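3.2 Sleep and the retention of a newly learned rhythm

The first experiment left open the question of whether the gain seen on the second day came from sleep or only from the passing of time. Baxter and Haldane had argued for the second reading, on the grounds that their evening group slept badly in the laboratory and still improved. We therefore ran a second experiment in which the hours between learning and testing were kept the same for everyone and only the time of day was changed.

Participants were adults with no more than two years of music lessons. We invited 300 people from the Shearer panel, and 278 completed both sessions. The remainder missed the second session or asked to withdraw, and their data were not used. All of them filled in the Zonstead listening questionnaire beforehand, and the two groups did not differ on it. Nobody was paid by result.

Each participant learned 5 rhythms by tapping along with a click on a rubber pad. The rhythms were taken from the set written by Ogilvie for the earlier study and mixed long and short gaps in a way that could not easily be counted aloud. Training stopped when a participant had tapped a rhythm correctly three times in a row, so that slow learners and fast learners began the interval from the same point. The morning group trained after breakfast and was tested that evening. The evening group trained after supper, went to bed as usual, and was tested the next morning.

Participants in the evening group slept at home. They kept a short diary giving the time they went to bed, the time they got up, and anything that woke them in between. We chose this over a night in the laboratory so that the complaint made about the earlier work – strange bed, strange noises – would not apply to ours. The price is that we have no direct record of sleep stages.

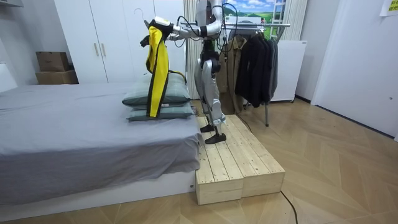
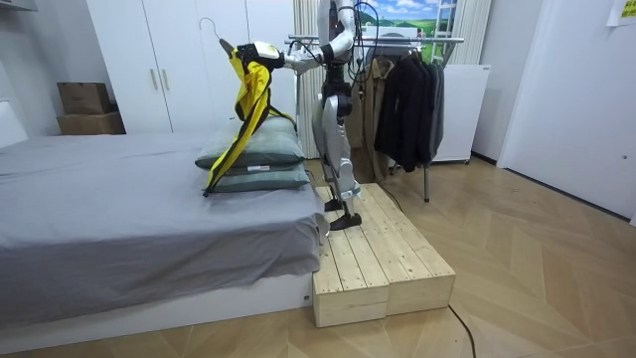
Figure 4. A bed with pillows and a yellow garment on a hanger.

Tapping was scored by the Nikell program, which compares each tap with the time at which it was due and gives the error in milliseconds. Taps more than half a beat away from any target were treated as missed. Two of the authors (Cruickshank and Panganiban) checked a sample of the recordings by ear and agreed with the program in nearly every case. Where they did not, the trouble was usually a double tap from a finger bouncing on the pad, and the second tap was removed.

Both groups were less accurate at test than at the end of training, but the evening group lost less. The difference was clearest for the two longest rhythms and could hardly be seen for the shortest, which most people in either group could still tap without fault. Hours slept, as given in the diaries, did not predict the size of the loss. People who reported waking in the night did slightly worse than those who did not, though the groups being compared here were small and we would not lean on the result.

One objection is that the morning group heard more music between sessions. We had asked participants to avoid playing or listening to music, but a shop or a passing car is hard to avoid during the day. In the closing interview most of the morning group remembered hearing at least one song. We compared those who did with those who did not and found no reliable difference in tapping error. The question was a crude one, however, and it says nothing about how closely anybody was listening. A third group, trained in the morning and kept in quiet surroundings until evening, would settle the matter better, and is described in Section 3.3.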